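Clirbridge Forum > Robot Learning > Sim demos vs. real ones

marlow_k
We're setting up a kitchen pick task and my lead wants all the training demos from simulation. 100 episodes by September, teleoperated in Flolow. Is anyone getting a policy out of this that works on a real robot?

tin_gasket
No. We did 100 last spring and the arm was great at the sim table and useless at ours. Same table height, same arms. The lighting killed it.

Sukberg
Did you vary the lighting between episodes? Sounds like you recorded one room 100 times.

tin_gasket
We varied it. I keep hearing "randomize more" from people who never post a success rate.

Sukberg
Fine, mine was 10 out of 15 on hardware. Mixed in 14 real demos.

tin_gasket
So it worked once you added real ones. You see my problem with the pitch.

marlow_k
I'm leaning the same way. For reference, the view we record from:

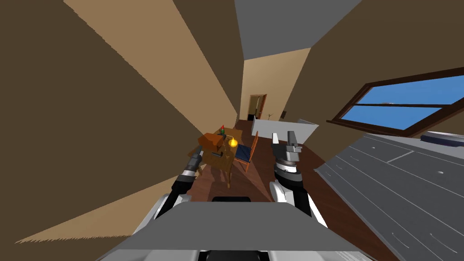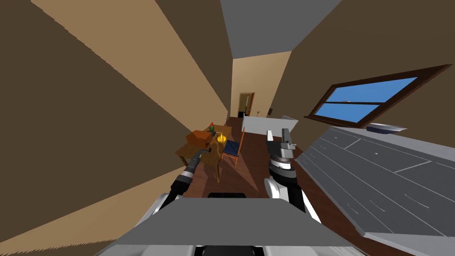
Table and chair past the left gripper, long gray counter on the right in both. I don't trust how clean it all looks.

albers_fan2
Clean is the least of it. Ask your lead who throws out the bad episodes. At Albers we kept every one, fumbles included, and the policy learned to fumble.

marlow_k
There's no plan for that. I'll ask.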